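Packing Room Tips: Working Next to the Arms

Collected by Dorottya Bárány, packing room, Skomora workshop, Cliltville
Updated 4 Aug 2018

In June our packing room got its first pair of robot arms, and many of you asked me to write down what we learned. I am a packer, I am not an engineer, so please expect a packer's advice. Most of it is small things. English is my second language, and if some sentence is not clear, come and ask me at the bench.

Prepare the filling before the shift

The arms are strong and patient, but they are not good with surprises. A bag of filling that is twisted shut or folded under itself costs them a lot of tries. When I packed by hand I never thought about this, my fingers found the opening alone. Now I open the bags wide at my own bench and shake them a little. Shredded filling should be pulled apart with both hands until there are no hard lumps in it.

Thin clear plastic is the hardest material we have. It moves when you touch it, it shines, and it sticks to the side of things. If you can choose, take the thicker sheets from the Lastell roll and keep the thin ones for the orders we still pack by hand.

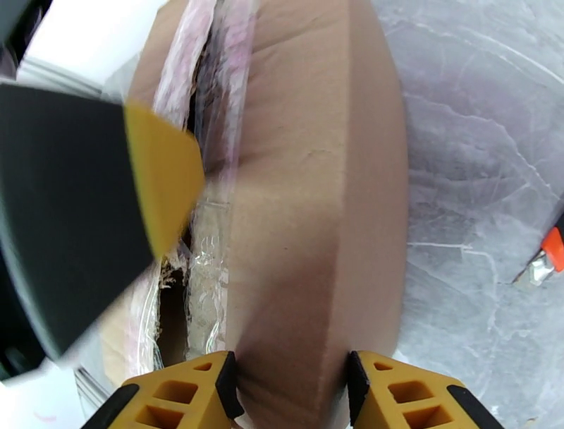

Clear wrap close to the grippers, with some shredded filling behind it.

Keep knives in one place. I hang mine on a hook at the hand bench and I look at the hook before I say "ready". We had some discussion about this with the second shift, and now everybody does it.

Give each thing its own place

Before, we had boxes on the floor, on chairs, on top of other boxes. It worked because we all knew where to look. With the arms we had to agree on positions, and for the first two weeks I found this very annoying. Then I noticed that I also walk less. I do not look for the tape anymore.

What works for us:

Open boxes go to the back of the table, flaps folded well out.
Filling goes where an arm can come to it from above.
Leave a hand's width between things. When they touch, they get pushed together.
Bent flaps should be pressed flat at your bench. A flap that springs back can knock against the gripper.
Never hang anything on the rail, also not your gloves. 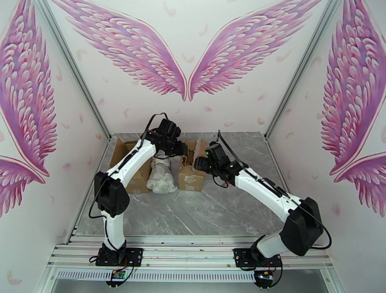
Both arms over the table, filling between the two open boxes.

A tip for cleaning: the table pattern is gray and white, and on such a surface small white crumbs of filling are almost invisible. Wipe with a damp cloth, from the back to the front, and look at the cloth and not at the table. The pads on the fingers we wipe with a dry cloth only, and only when the power is off. Dust on the rubber makes it slippery.

Tape

I think tape is where the people are still much better. I can feel with my thumb if the tape holds. So we kept a thumb check for every box that leaves the room:

Press along the whole seam, once, slowly.
Look at the corners, where the tape goes over the edge. Wrinkles there mean air under the tape, and air under the tape means it will lift in a cold truck.
If it is wrinkled, put a second strip across. Do not pull off the first one, it takes the paper with it. 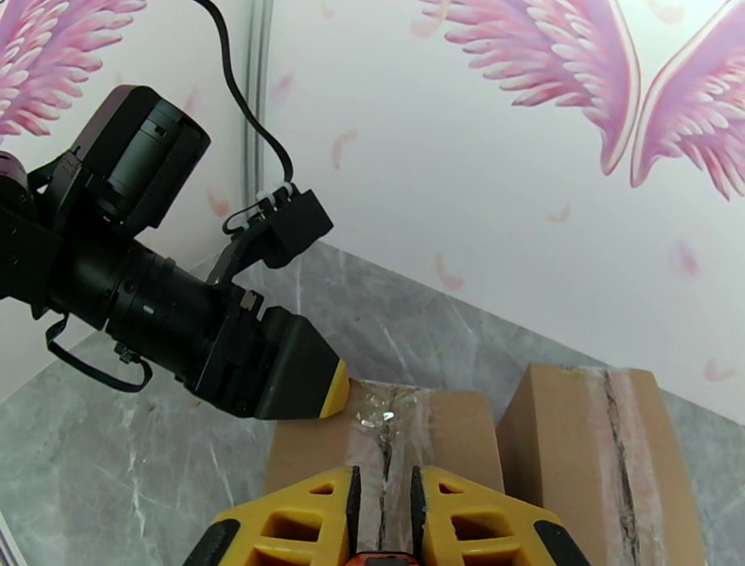
Plain boxes without printing are easy to mix up when they are closed. I write the order number with pencil on the bottom before the box goes to the table. Marker is also good, but some customers of Pap complained that it looks untidy.

What changed for us

People ask me if I am afraid for my job. In June I was, a little. On a full day we send nearly 108 boxes, and 40 of them are now for the arms, always the simple sizes. The rest is glass, odd shapes and gifts, and these stay with us. My wrists hurt less in the evening — this I did not expect. But the work is also more quiet. When three of us packed at one table we talked all day, and now one person watches the arms and the other two stand with their backs to her. We asked to turn the hand bench around so that we can see each other, and it was done in one afternoon. If you are getting arms in your own room, ask for this at the beginning.

Also change the person who watches every 2 hours. Watching is more tiring than packing, and a tired person presses the stop button too late.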